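Sukley Furnished Rentals
Staff and Management Meeting, Turnover Department
Thursday, September 16, 2021
Minutes as taken by the recording secretary for the staff side

The meeting opened at 2:05 p.m. in the break room. The June minutes were approved with one correction: the linen contract is with Nisier, and the laundry is done off site.

1. Supplies
Still short on shoe covers. Management will reorder. The staff side noted it was told this in June.

2. Robot arms for room setup
Management reported on the trial of the Elum two-arm unit, which is being tried on chair and sofa setup: placing pillows, straightening them, picking up throws and covers. The stated goal is to take "the fussy end of the job" off the crew. The staff side asked who had called it fussy. Management said it was the vendor's wording.

Management gave the target as 40 seats set up per shift. The staff side asked whether that figure included moving the unit from one apartment to the next, plugging it in and running the cables. It does not. The staff side asked for a figure that does. None was available.

The two pictures from the trial report were passed around.

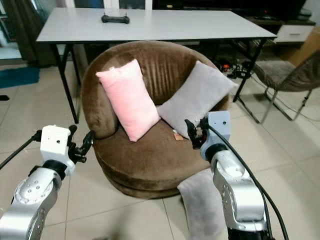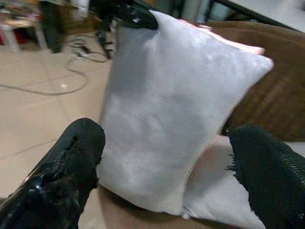 A housekeeper with long service said that pillows are a few seconds' work for a person, done on the way to something else, and asked what problem was being solved. Management answered that pillows are a starting point and that beds would come later. Asked when, management said there was no date.

There was a long discussion of hours. Management stated that no hours would be cut during the trial. The staff side asked for the same statement covering the period after the trial. Management said it could not speak to that. The staff side asked that this answer be recorded as given, and it is.

A new duty, "unit attendant," was described. The attendant stays with the arms, resets them and finishes any seat left undone. The proposed pay is the current housekeeping rate. Several members objected that this is watching a machine on top of doing the work. One member said she would be willing to learn it if the training is paid. Management agreed that training will be paid and will put this in writing.

On cost, management confirmed a setup fee of $2000 and a charge of $181 per week. The staff side pointed out that the request for new vacuums, at $700, was turned down in June for lack of funds. Management said the two come out of different budgets.

Agreed: Stanciu, the outside safety firm, will look at floor cables and at how close an attendant may stand while the arms are moving. No attendant will be assigned before that report is in.
Not agreed: the length of the trial. Management wants it left open. The staff side wants an end date.

3. Schedule posting
Schedules will go up two weeks ahead, as before. Swaps still need a signature from both people.

4. Other business
The ice machine on the second floor is leaking again. A work order is in.

Adjourned at 3:20 p.m. Item 2 carries over to the next meeting.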